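Rule Four

Styliani Kontogiannis had written the first version of the handling rules herself, on one sheet, and in October she was asked to write them again. Jarville wanted them to fit a new contract. The contract called for 400 recorded sessions with gloves, and the rules had to be signed by every operator before session one.

She sat at the desk by the door and read the old sheet. Rule one was about sleeves. Rule two was about where to stand. Rule three said to start with the jaws open and nothing in them. Rule four said to check the pads before each session and to stop if they were worn.

"Worn how?" Ravent had asked her once. He was new then. She had told him he would know it when he saw it, and he had nodded and gone back to his table. She had thought of that answer several times since.

She got up and went over to station 4.

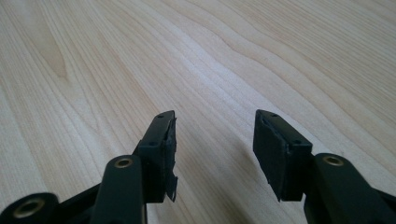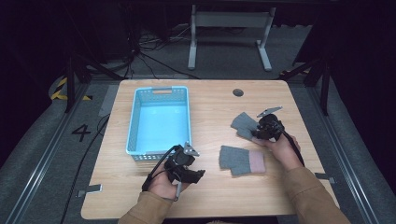

RULES AND PRACTICE

The log for the station went back to session 1286. Under "pads" someone had written OK on every line, in the same blue pen. Wuller had initialed most of the page.

"Do you look at them?" she asked him.

"I look at them," Wuller said. "They still hold a glove."

"That isn't what the rule says."

"The rule says worn." He shrugged. "Everything here is worn."

She took the log back to the desk. Leitner, who ran the contract, called while she was crossing out rule four and wanted to know if the new sheet would be longer than the old one. She said it would be longer by a few lines. He said operators did not read long sheets. She said they had signed the short one and had not read that either.

After he hung up she wrote it out. Look at both pads from the front and from the side. If any edge has lifted, do not start. If any piece hangs loose, do not start. Write down what you see – the word OK is not an entry. Then she numbered the log pages, which had never been done, and got to 73.

Wuller came by for his coat and read the sheet over her shoulder.

"Any edge?" he said.

"Any edge."

He read it again, found the pen on her desk, and signed.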